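Vuten gets a local co-op mode in January, and you'll only need one copy

Pagano's tile-laying puzzler has been a solo affair up to now, but the studio has confirmed that a free update will let two people share a board on the same couch.

The new mode is called Tomerley, after the harbour town where the game's later chapters take place. Each player gets a separate hand of tiles and a separate colour of boat, and the tide comes in after every 16 moves no matter who made them. Run out of dry squares and you both start again.

There are 20 boards at launch, none of them reused from the main campaign. Finishing one under its move limit unlocks a harder version with fog.

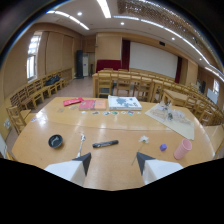
Þórey Dalsgaard
Staff Writer, Puzzle and Tabletop

Lead designer Benedito Fagundes said the team had tried online play first and dropped it. "You need to be able to point at the screen and argue," he said. "We may come back to online, but I'm not promising a date."

Both controllers have to be connected before you load a save, and progress in Tomerley is kept apart from the solo campaign. Keyboard players can split the keys between them, although Pagano recommends at least one gamepad.

The update also fixes the bug that wiped daily scores above 1,000 – a sore point on the forums since the last patch – and raises the cap on saved custom boards to 100. Colour-blind players will get patterned tiles in every mode.

A boxed version with a printed map is still planned through Druvadent, which handled the soundtrack on vinyl. Pre-orders haven't opened and there's no price yet.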